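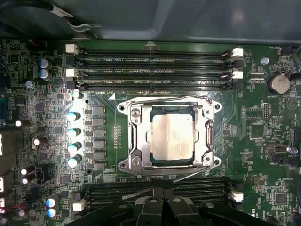 Not yet, according to Dwynwen Jarman, and she would rather people stopped asking her when. She has spent most of her working life taking computers apart on a bench at Kelico, a repair and refurbishing shop, and the question of whether a machine could do it for her now comes up at every family meal.

"My brother-in-law thinks I've got till Christmas," she says. "I told him to come in and change a processor on an old workstation, then tell me which bit he'd give to the robot."

Which bit would she give it? She thinks for a while.

"Fetching. Screws, maybe, if they're all the same and none of them are chewed up. They never are all the same."

I had come expecting some enthusiasm. Last November the shop watched a demonstration in which an arm on a bench went after the insides of a PC, and the man from Jilora, who were showing it, used the word "soon" a great deal. Jarman kept a tally of the attempts on the back of a delivery note. The arm was asked to lift a memory stick out of its slot 12 times. It managed three.

"And those were good ones, I'll say that. Very neat. But I can't send a customer a quarter of a job."

What bothers her more is how success gets counted. The firm's leaflet claimed 167 completed tasks, and when her colleague Bogdan Zieliński asked what a task was, it came out that opening a latch was one and closing it again was another. Zieliński has been polite about it since. Jarman has not.

"If I counted like that I'd have done a thousand jobs by dinner time."

She is hardest on the socket work. A load lever has a spring in it and pushes back, and the force you need changes as it comes up. Then the processor has to be lifted straight, by its edges, and on many boards the pins underneath are in the socket and bend if you so much as breathe on them. She does it by feel and finds it hard to explain, even to trainees.

"There's a little triangle to tell you which way round it goes. A camera can find that, fine, I believe them. Finding it was never the hard part. The hard part is knowing something's wrong before you've pushed."

Prys Gough, who runs the front counter, is more hopeful. He reckons sorting and wiping down could be handed over within a few years, and says a slow machine that works all night is still worth having. Jarman has heard this before.

"Who's there at night when it drops a heatsink on the board?"

Somebody on call, Gough suggests.

"Me, then," she says.

I asked about home, where the promises are bigger still — laundry, dishes, beds made. She laughed at that. She'd settle for something that could empty the bin without being followed round by a grown adult. Would she buy one? Only second-hand, and only if she could get the cover off.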